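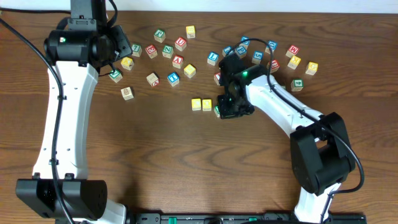

Learning Letters at Home: How Families in Duletstead Introduce the Alphabet Before School

Project report, Early Childhood Studies, Year 2
Group members: Misaki Kobori, Mahmoud Kettani, Hilkka Seppälä
Supervisor: Gangadharan Kurup

1. Background

Children arrive in reception class with very different knowledge of letters. Some can write their own name and a few can read short words, while others know only the first letter of their name. Our group wanted to find out what parents do at home in the year before school starts, and which materials they use.

We chose Duletstead because all of us had done our placement there and the two nurseries, Flolley and Ueda, agreed to hand out our questionnaire.

2. Method

The questionnaire had 14 questions on two sides of paper. We gave out 114 copies in February and got 60 back. Parents could leave any question blank. Afterwards we held 3 longer interviews with parents who had ticked the box saying they were willing to talk. Each interview was done in the nursery office at pick-up time and written up the same evening.

The answers were typed into a spreadsheet by Mahmoud and checked against the paper copies by Hilkka. Misaki did the interviews.

3. Results

Picture books were the most common answer to the question about materials. Alphabet blocks, magnetic letters and tablet apps were also mentioned often. Several parents wrote that the blocks had been passed down from an older child or a cousin, and that the set was no longer complete.

Most parents started with the child's name. After that the order varied. Some went through the alphabet from A, and some followed whatever the child asked about -- shop signs, cereal packets, the number on the bus.

Capital letters came first in most homes. One mother told us she only found out at the nursery open evening that the staff teach lower case first, and she would have liked to know earlier. The other two parents we interviewed had not thought about the difference.

Families who speak another language at home gave longer answers than we expected. A father from the Ueda nursery said he teaches letter names in English and leaves the second alphabet for later. Another family does both on alternate days.

4. Discussion

Our main problem was that just over half of the questionnaires came back, and the parents who replied are probably those with the most interest in the subject. Question 9, on time spent per week, was badly worded. Some people counted bedtime reading and some did not, so we have left it out of the results.

If we did the project again we would ask about lower case and capitals in separate questions, and we would include the Favitz playgroup, which takes younger children.

5. Thanks

We are grateful to Minoru Oda for comments on the first draft, and to the staff at both nurseries. The questionnaire is in Appendix A and the interview notes are in Appendix B.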